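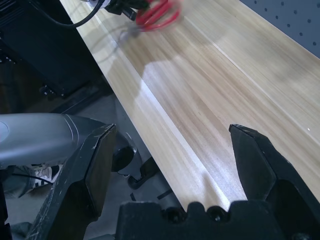
# Trilel Bench Pair: a review after one winter of handing it my pliers

Mar 6, 2018

The Trilel is a pair of small robot arms that clamp to a workbench and fetch, pass and put away hand tools. It cost me 1571 dollars, which is more than every tool it has ever handed me put together. I bought it in October, so I have had time to get over the excitement and also over the invoice.

I repair chairs and small cabinets for a living, and most of my day goes into looking for the thing I put down a minute ago. Trilel's brochure promised to end that. It has ended some of it.

## What you get

Two arms, two black grippers, a power supply, a box of cables and a manual written by someone who already knew how to use it. The software is called Paisan. It runs on an ordinary laptop and looks like a tax form, but it has crashed only twice and both times it put the arms to sleep first, which I call good manners.

You need a flat bench. Mine is pale wood with a bit of a shine, and the shine was a nuisance for the first week. The wrist cameras don't love glare. I moved one lamp and the complaints in the log dropped off. A matte finish would be better, and the manual does say so, on the page after the one where you've finished setting up.

## Fingers

The standard fingers are flat black plates with angled tips. They mark easily. They scuff on the bench, on the tools and now and then on each other, and after a winter they look like they've been in a bar fight. Grip hasn't suffered that I can tell. Lisico sells padded replacements that fit the same mount, and I tried a set. They held round handles better and dropped anything thin, so back went the old ones.

## Picking up tools

Pliers are what it does best. There's plenty to grab, the handles are fat, and it doesn't much care which way the jaws point. Bright handles help a lot. I've gone over to orange and black for nearly everything because Paisan finds the orange quickly, and a plain steel punch can lie there all afternoon being politely ignored.

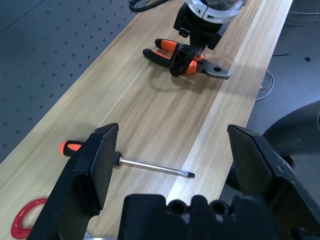

Screwdrivers are where my patience goes. The shaft is skinny, the handle rolls, and the arm likes to think things over before it commits. I timed the full routine one slow morning: 900 seconds to clear a messy bench. I did the same mess by hand in less time than it takes to make coffee, and then felt bad about it, as if I'd beaten a child at checkers.

It does get there, though, and it gets there while I'm doing something else. If I'm gluing up a joint and have both hands busy, I don't care that the screwdriver is taking the scenic route.

## Two arms or one

Trilel will sell you a single for 900 dollars. My friend Kamonchanok Rattanakul went that way for her clock shop and is perfectly happy, but she works on a tray the size of a placemat. On a long bench one arm can't reach the far end, and the pair can split the job between them. They keep out of each other's way most of the time. When they don't, both stop dead and wait for you to come over and pick a winner.

Keep an eye on the cables. They loop and sag, and the ones that reach the floor will find your chair wheels. I now use hook-and-loop ties every foot or so, which should have been in the box.

## Support

I wrote to them once, about a wrist that buzzed. The reply took 7 days and told me to tighten two bolts. I tightened two bolts. It stopped buzzing. I'd have liked to know that on day one, but I can't argue with the answer.

## Should you buy it?

If you work alone, have a long bench and often wish for a third hand, maybe yes. The Bedwood tool caddy does a third of the same job for the price of lunch, and I still use mine every day, with the robot parked next to it. If you want speed, get the caddy and keep the change.

I'm keeping the Trilel. Three and a half stars, and I'd go to four if they'd do something about screwdrivers.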